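Wrist camera frames come out smeared. Drop those demos or keep them?

Asked in: Data collection
Tags: teleoperation, wrist camera, imitation learning, filtering

I'm collecting teleoperated demos for a pick and place policy. Single arm, two-finger gripper, small camera on the wrist, plus one fixed camera looking at the table. The task set is called Kurska internally, and it's mostly small light plastic parts moved from the table into a tray.

I have 300 demos so far and the plan is 1000 by October. When I went back through the wrist video I found that a lot of the frames during fast moves are blurred from edge to edge. The fixed camera is fine. The final approach to the part is usually fine too, when the operator slows down.

Things I already tried:
Shorter exposure. Helps, but the picture gets dark and noisy in the evening.
Asking the operators to go slower. They do for 10 demos and then speed up again.
A sharpness filter that removes single frames. This left gaps in the episodes and the actions no longer lined up with the images.

So do I throw away the demos with blur, cut the blurred parts, or leave everything in? I would hate to lose half of what we have.

2 answers

Answer 1

Leave it in. The robot will see blur when it runs too, so the model needs to have seen it. I never filtered anything on my last project and it trained OK. You could also get a better camera.

Comment: Which camera?
Comment: Don't remember, it was a global shutter one. Cost more than the gripper fingers did.

Answer 2 (accepted)

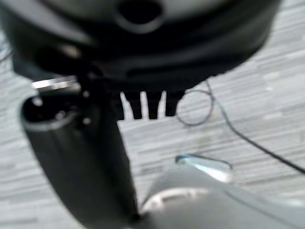 Catherine Dunbar
Data collection lead, Utix

We have plenty of wrist frames like this one. The gripper housing, a finger and the cable can all still be picked out, and so can the pale blue plastic piece at the lower right, but every edge is soft. I would not drop a demo over a frame of this kind. I would look at where in the episode it falls.

If the blur is in the travel part of the move, keep it. The policy doesn't need fine detail there, and the fixed camera covers it. If the blur runs through the grasp itself, mark the episode and look at it by hand. At Utix we put those in a separate folder and train once with it and once without. On our parts the version without was better at grasping and no different on travel. Yours may differ.

Don't remove single frames. You already found out why. If you have to cut, cut whole segments at a point where the arm is stopped, and cut the actions and the fixed camera at the same timestamps.

For the evening problem, add light before you touch exposure again. We put 2 LED panels over the table and were able to shorten the exposure a lot without the noise. Point them at a white board or the ceiling if you can. Direct light on a pale part washes out the outline, and then you have a different problem.

On operator speed, asking doesn't work for us either. We put a velocity limit in the teleop software that only applies near the table. They complained for a morning and then stopped mentioning it.

One more thing to check is your cable. A loose loop near the camera swings into view and sits in a different place every session. Tie it down the same way each time, and write down when you change it.

Comment from Gavin Semple (asked the question): Thanks. Checked a batch and nearly all of the blur is in travel, so I'm keeping those. The grasp ones go in their own folder. Is your velocity limit by height only or by distance to the part?

Comment from Catherine Dunbar: Height only. We don't know where the part is at that point.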